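Section 4: Fitting the Clumadau tailgate damper to your pickup

If you've ever let go of a tailgate and winced at the bang, you're going to love this one. The Clumadau damper lets the gate come down slowly under its own weight, and it's one of the nicest small jobs you can do on a truck. Set aside an afternoon for your first go and enjoy it!

Before you start

Park on level ground, put the handbrake on and take everything out of the bed. Check the part number on the bag against the list in Section 2. Steel and aluminium beds use different fixings, and the wrong ones will fit just well enough to fool you.

You will need a Torx driver set, a 13 mm spanner, a clean rag and a helper for steps 3 to 5.

CAUTION: Never work under a gate that is held up by the latch alone. Have your helper support it the whole time.

Fitting the damper

1. Lower the tailgate fully and wipe the hinge area clean on the driver's side.

2. Look for the support cable bolt near the top of the bed side. Loosen it by two turns but leave it in place.

3. With your helper taking the weight of the gate, remove the bolt and let the cable hang free.

4. Slide the damper's upper bracket behind the cable eye and refit the bolt finger tight. The Skokine logo on the bracket faces the cab.
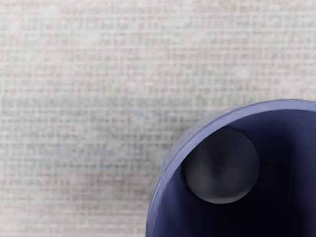 5. Press the lower end of the damper on to the ball stud on the gate. It goes home with a lovely firm click. If you don't hear it, pull the end off and try again with the gate raised slightly.

6. Tighten the upper bolt with the spanner, then check that the cable still lies flat with no twist in it.

7. Raise and lower the gate by hand a few times before you let it drop by itself.

NOTE: Trucks with the Ikonen bed liner need the longer stud - it's in the small bag taped inside the lid of the box. Cut the liner with a sharp knife along the moulded line, and go slowly round the corner.

CAUTION: Aluminium threads strip easily. Start every bolt by hand, and stop if it feels gritty.

Settling in

The first few drops may feel stiff, especially if you're doing this in February. Give it a week of normal use and it will loosen up beautifully. Afia Laryea at our Killville workshop has opened and shut her test gate 3,052 times on the same damper, and she's still going!

Recheck the upper bolt after 80 miles. If the gate drops faster on one side, go back to step 6 and look at the cable first.

For removal, follow the steps in reverse order. Trucks with a powered tailgate are covered in Section 5.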